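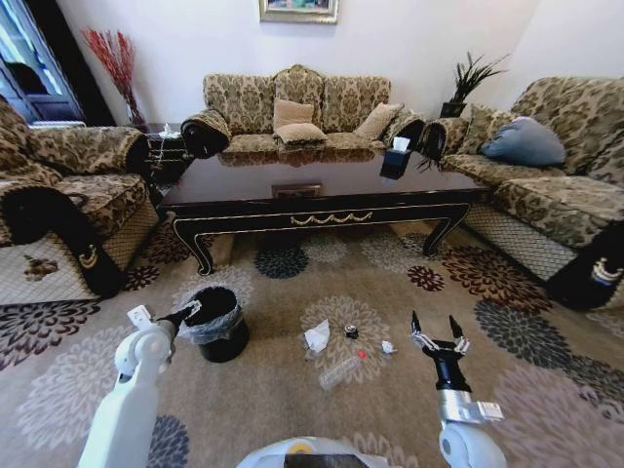

How to Budget for a Two-Armed Home Robot

Print this page | E-mail this page

The price on the quote is only part of what a home robot costs. Work through these steps before you sign anything, and write the numbers down as you go.

Step 1. Pick the jobs first

List the chores you want done and keep the list short. Picking litter up off a rug and putting it in a small trash can is a fair first job. It needs two arms, grippers that can handle a bottle as well as a crumpled tissue, and enough reach to get to the floor. If a vendor can't show you your job in a furnished room, leave that job off the list.

Step 2. Measure the room

Measure the narrowest gap between the coffee table and the sofas, then compare it with the width of the base plus the elbows. Sales sheets often give the base alone. Check rug edges too. A thick rug may need grip tape or a different set of wheels, and either one goes in the budget.

Step 3. Get quotes on the same terms

Ask for at least 3 quotes. We used Plillow, McAlister and Vudolier. Have each one split out:

- base and arms
- grippers, with one spare set
- batteries and charger
- software fees per year
- delivery and setup

Plillow rolled setup into the base price, so its first number looked high until the others were filled in.

Step 4. Add the running costs

Finger pads wear out. Plan on a new set every 5 months if the robot works daily. Batteries are the other large item - ask for the replacement price in writing. Then hold back almost 30 percent of the purchase price for repairs and parts in the first year.

Step 5. Lease or buy

Leasing makes sense if your list from Step 1 is likely to change. Ask whether the lease can be ended early and who pays return shipping. At our Uvingate apartment a 9-month lease cost more per month than a loan would have, but it covered service calls.

Step 6. Plan the order date

Lead times are long. If you want the robot working by February, order in the fall and leave time for a trial in your own room. Keep the last payment back until the trial is done.

Last updated 2023-08-27

Print this page | E-mail this page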